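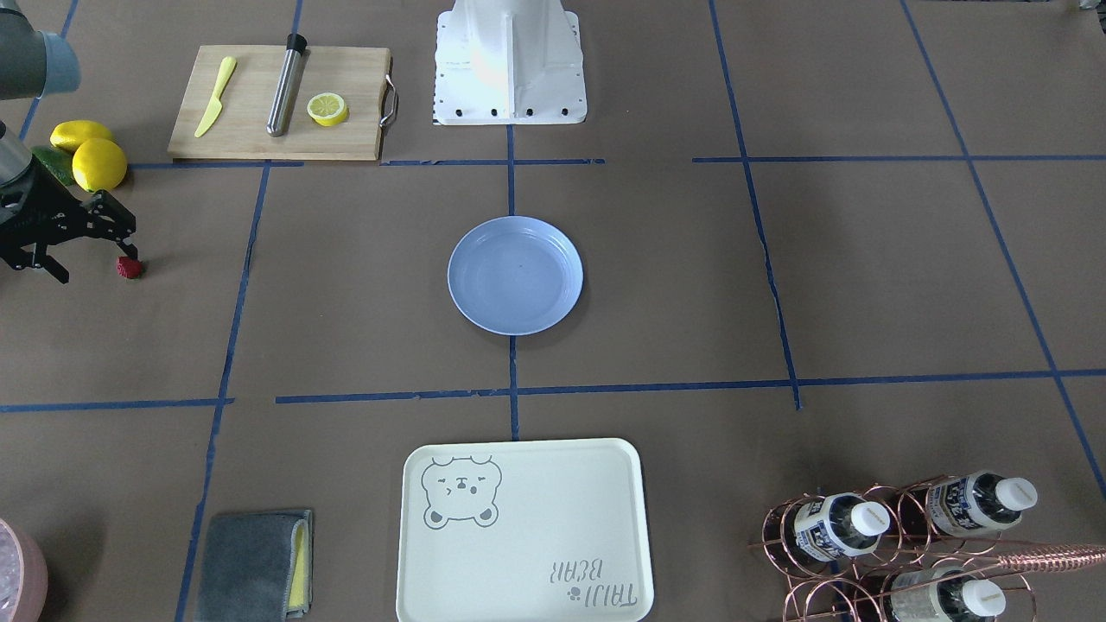

Ticket 1900: Hot water supply, Alwood Community Centre
Opened: September 28, 2020
Reported by: Chrysoula Margaritis, Bookings
Assigned to: Obadia Minja, Building Services
Status: Monitoring

Reported fault
Hot water to the ground floor kitchen fails after 8 minutes of continuous use. The Braveck heater displays code 11. Cold supply is unaffected.

Action taken
The unit was isolated and restarted. The code cleared and returned during the next draw. The inlet filter was removed, found to be partly blocked with scale, cleaned and refitted. 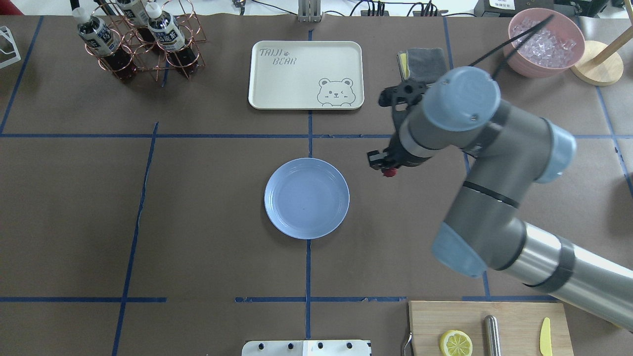 A second test produced the same code. The tempering valve was then examined and found to be seized. A replacement was ordered from Griltow at a cost of $599, approved by Kagiso Mtshali.

Update
Replacement valve fitted. Outlet temperature remained steady throughout a full test draw, and no code was displayed. Kitchen hirers have been notified that normal use may resume.

Outstanding
The service label still carries the March inspection and must be updated. The ticket will remain open until the follow-up check is signed off by E. Karras.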